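Getting the hallway through winter

Every December I get letters from readers whose front hall has turned into a swamp, and I do sympathise, for ours in Flullham is barely wider than the door and has to take five pairs of boots, a pushchair and a very hairy dog. So here is what we do, gathered up over a good many wet winters.

Start with the mat. One mat is never enough! You want a coarse one outside for the mud and a thick cotton one inside for the wet, and the inside one should be long enough that everybody takes two full steps on it before they reach the carpet. Ours is 75 cm and I wish I had bought longer. Shake it out daily and wash it on its own, as the grit will ruin your towels.

Wet shoes next. Take the insoles out, loosen the laces right down and stuff the toes with crumpled newspaper, then change the paper after an hour or so (the first lot soaks up far more than you would think). Leave them somewhere airy but well away from the radiator. Leather dried too fast goes stiff as a board and cracks across the toe, and I lost a lovely pair of brown lace-ups that way.

Salt marks come off with one part white vinegar to two parts water, dabbed on with a soft cloth and wiped away with plain water. Try it first on the heel. Once the leather is properly dry, rub in a little cream and leave it overnight. Don't use this on suede, which only wants a stiff brush and some patience.

For smells, a spoonful of bicarbonate of soda in an old sock, knotted and pushed down into each shoe at bedtime, does very nicely. Tip it out after a month and start again.

As for where it all goes, keep only what is being worn this week by the door and send the rest upstairs. Muddy things go on the bottom, with a boot tray under them, and indoor shoes and slides go up top where they stay clean. If your rack is bare wood, give it a coat of clear wax every autumn. Irfan Entili wrote in to say he lines his with offcuts of vinyl flooring, held down with double-sided tape, and lifts them out to rinse under the garden tap, and I have pinched that idea for our lower shelf.

Last of all, hang a hook at child height. It won't always be used, but it will be used more than the high one.

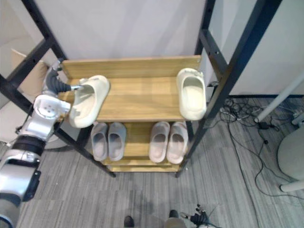

Slides on the top shelf of a two-tier wooden rack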